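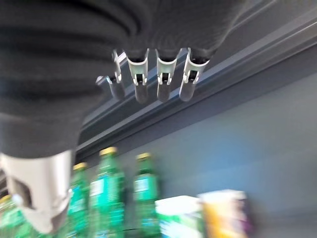 I got to the Trerkstead open day ten minutes before the doors opened and there was already a line down the side of the building. Free coffee will do that! I'd signed up mostly for one thing, the Kalar restocking service that Nonden has been talking up in its newsletter since last August, and I wanted to see it working on a store shelf before I said yes or no to a trial.

So, quick background for anyone who runs a small grocery like me: Kalar is rented by the month. You get the arm, the hand, the wrist camera and somebody on the phone. Setup takes up to 10 hours, they told me, and they do it overnight so you don't lose a day of sales.

They had the hand going on a mock aisle in the second hall. Four metal fingers and a silver thumb, and over the palm a dark gray fabric cover, kind of like a winter glove with the fingertips cut off. I asked if I could touch the cover (yes, while it was parked) and it's softer than I figured. Replacements come in the box and you pull them on yourself. The fingertips have blunt gray pads, and those you also swap out, but you need a little wrench and some patience.

The shelf was set up with green bottles with yellow caps and some boxes beside them, which is pretty close to my own aisle three, and I liked that they hadn't picked the easy stuff. The hand comes in from above, palm down, with the thumb on one side and the fingers on the other. My big question was clearance. My top shelves are tight, and that's a lot of hand to squeeze in under a board! The guide told me they want 80 millimeters free above the tallest item. I've got that on maybe half my shelves, so I'd be moving brackets for a weekend.

Price is 800 dollars a month on the basic plan. There's a cheaper deal through Yáñez, the reseller across the hall, but it leaves out the weekend phone line, and weekends are exactly when I'd need it. I went back and forth between the two booths so many times they started waving at me.

A few gripes. The screen showing the wrist camera's view was mounted way too high, and my neck still hurts. The noise in that hall made it hard to hear any answers. And the product list it comes trained on has 73 package types, with no glass jars at all until the next update. I sell a lot of pickles.

The tour finished in the loading bay with sandwiches (get the egg one). I put my name down for the trial, basic plan, bottles and boxes only, and I'm measuring shelves on Sunday.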